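Quick one tonight because I said I'd write this up and I keep not doing it.

So. The cable thing. Some of you saw my grumpy post in January about the left gripper dropping out. Well, same fault, finally found, and it was dumber than I hoped.

Background for anyone new: I do demo recording with hand-held grippers, two of them, one per hand. Job at the moment is jars. Pick up, move, put down next to the bench, put up on the bench, back again. Over and over. Volker Fröhlich wrote the task list and it's a good list, short, no fancy stuff. The sessions go off to the training side at Hesengate and they turn them into something an arm can copy. I don't touch that part. I just move jars and swear under my breath.

What went wrong: in the middle of a run, one gripper would stop reporting how far open its jaws were. Not crash. No red light, no beep. The number just froze. The position was still fine, because the tracking sees the plate on top and doesn't care about the cable at all. So on screen you had a gripper gliding around beautifully with its jaws stuck at whatever they were at when the signal died. If that was "closed on a jar," then the log says you carried that jar for the rest of the session. Put it down, picked up another one, waved at the ceiling. Still holding it, according to the log.

And the recorder was happy! It got a value every tick. It was the same value, but it was a value.

We'd been through the usual suspects. Swapped the receiver. Swapped the USB hub, twice. Reinstalled Vumov (the logger), rolled it back, put it forward again. Arsen Hladun was sure it was heat. I was sure it was Arsen's hub. Neither of us covered ourselves in glory.

Then I was going over old clips trying to find out when it froze in each one, and I started noticing that it liked certain moves. Reaching in from the near left, wrist turned over a bit, cable wrapping back on itself.
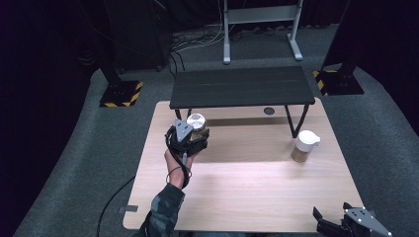
*Right hand, first jar, coming in from the left edge. Look at the cable.*

See how it comes out of the gripper and goes round the wrist before it drops off the table? I do that without thinking. Every time I roll my hand to get the jaws square on a lid, the loop gets tighter, and all the pull goes right into the spot where the cable enters the body. There's no strain relief in there. There's a plug, and a hole, and optimism.

Opened it up. One wire in the plug was hanging on by maybe a hair. Touch it, signal gone. Let go, signal back. That's the whole mystery. Months.

Second gripper wasn't broken yet but it had the same kink starting in the same spot, so it would have gone too. I've pulled both.

Now the part that actually bothers me, which is the data. A frozen value looks fine to a script if nobody told the script to look for it. I wrote a dumb little check: if the jaw number doesn't change by even the last digit for 2,000 ticks while the plate is moving, flag it. A real hand is never that still. Even when you think you're holding steady the number jitters. Ran it over the Parkitz set and it flagged 1,455 clips. I had to go for a walk.

Not all of those are garbage. Some freeze late, so you can keep the front part. Roughly 2 in every 10 are a total loss I'd guess, but I've only looked at a small pile by hand so don't quote me. The rest need trimming and somebody has to do the triming and I have a bad feeling who.

Safety bit, and I do mean it. A copy of this fault on a real arm is not cute. The jaws think they're closed on something, the arm carries on like it's holding a jar, and you get either a drop or a squeeze. Glass jars. We had one policy already trained on part of that set, and Volker took it off the arm the same hour I sent him the count. Nothing broke, no one was near it. But it was sitting there ready to run the next morning and I don't love that.

What changed, in no order:

- cable now goes along the forearm, under a strap at the wrist and another near the elbow, no loop
- printed a clamp that grabs the jacket inside the body, so the plug sees no pull
- open and close the jaws fully before every clip, and the recorder wont start until it sees the number move both ways
- frozen value check runs live, beeps loud
- a wiggle test when you put the grippers on. Takes no time. Do it

The strap is annoying by the way. Makes my sleeve ride up and it gets sweaty after an hour. Arsen wants to try coiled cable like on an old phone. I think coiled cable is heavier and will tug more, he thinks I'm being a baby about it. He's ordering one from Furnival so we'll find out.

Also still open: why the driver repeats the last value when the signal drops. It should send nothing, or an error, anything. I dug into it a bit and there's a line that does it on purpose, with a comment saying "smoother." I have asked who wrote it. Very quiet in the channel.

If you have the same grippers with the straight plug, go look at yours. Pop the two screws, pull gently on the cable, watch the number. And if you've got old recordings, run a check on them before you train anything else. I can post mine, it's ugly, about a page of Python with a variable called thing2 in it.

Ok it's late. Clamp drawing goes up when I've fixed the hole spacing, the first print was too tight and I cracked it getting it on.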